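Druslow foam mat, large: a long-term review

I've had the big yellow Druslow on my work table since November and I like it more every month, which is a silly thing to say about a sheet of foam, but there we are!

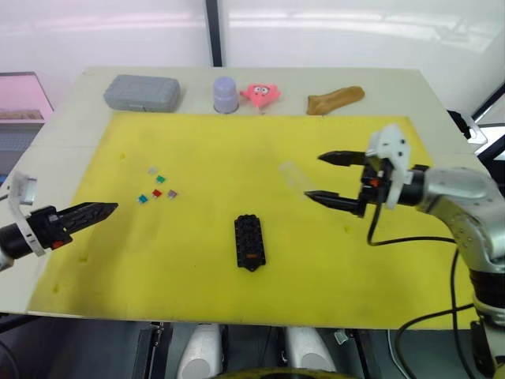 Why I wanted one

I repair accordions and concertinas, mostly for folk players in my part of the state. It's fiddly work with a lot of very small pieces. Reeds, pins, springs, little leather valves that weigh nothing at all. For years I worked on a folded bath towel, and a towel eats springs. I once spent a whole Friday evening going through the loops with a magnet.

I tried the Valov cork mat first. Nice to touch, but it shed crumbs into everything, and crumbs under a reed will make it buzz. Then a friend, Niilo Rautiainen, let me do a bellows job at his shop on his Druslow and I ordered one that same night.

What it's like to use

The foam is firm. You can set a full-size piano accordion down on it, grille first, and it won't sink or tip, but it still has enough give that I don't wince when a corner lands harder than I meant it to. Small steel parts show up beautifully against yellow. Brass less so (I put a sheet of white paper down for brass).

It's quiet, too. I used to hear every screwdriver I put down, and so did the rest of the house. Now I can work at 11 at night with the door open.

It came rolled and the corners stuck up for 2 days. I laid a couple of atlases on them and they've stayed flat ever since.

Cleaning and wear

Yellow shows dirt, so if marks bother you, go for the gray. Dish soap and a soft brush get most of it off mine. Beeswax needs scraping first – use an old plastic card, never a blade. Hot glue peels away clean once it's cool. A soldering iron will go straight in, and I have the dent to prove it, so keep the Marty silicone pad or something like it for hot work.

Size and cutting

Measure your table before you order! The large is generous, and I like a bare strip left at the back for jars and the lamp. It does trim easily with a long knife and a metal ruler, and I made 2 drawer liners from the offcut of a second one.

Compared with the Drostinine

The Drostinine is thicker and softer, lovely for standing on, but a concertina rocks on it when you press the buttons. It also had a rubber smell that hung around for weeks. For a table I'd take the Druslow every time.

Would I buy it again? I already did – the other one is under my bellows press.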